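Kitchen Rules for Machines

Before a household robot is allowed near a real worktop, it should first have shown that it can behave in a simulated one. That is the principle behind the Karkden code of practice, a set of 6 rules for simulated kitchen trials which its authors revised in January.

The code asks for 200 trial runs of each task, with the cups, trays and appliances moved between runs. Every run must be recorded, including those stopped early.
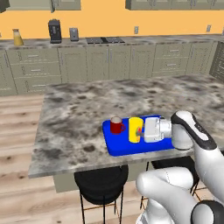

Lungile Lekota, who chaired the revision, holds that failed runs are the more useful part of the record. "A developer who submits only the good runs has told us very little," she says. The earlier text left the choice to the developer. Under the new one, a missing run counts as a failure.

Grip receives a section of its own. Developers must state the greatest force the fingers may apply, and must supply the view from the gripper as well as a view of the room.
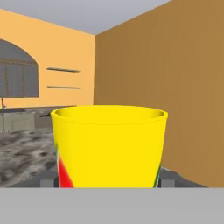

A yellow cup seen from the gripper in a simulated kitchen.

Two firms, Buson and Corkach, asked for a lighter procedure for small changes to software. The request was granted in part: 300 runs spread over all tasks will now be accepted, provided that the arm and gripper are unchanged.

Demyd Skoryk of Onyshchenko, which tests arms for home use, would have preferred a stricter rule on clearance. The code requires an arm to slow down near glass and open doors, but leaves the distance to the developer. 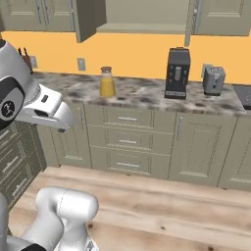

Simulated worktop with a corked glass jar, coffee machine and toaster. One upper cabinet door stands open.

Comments on the clearance rule will be considered at the next revision.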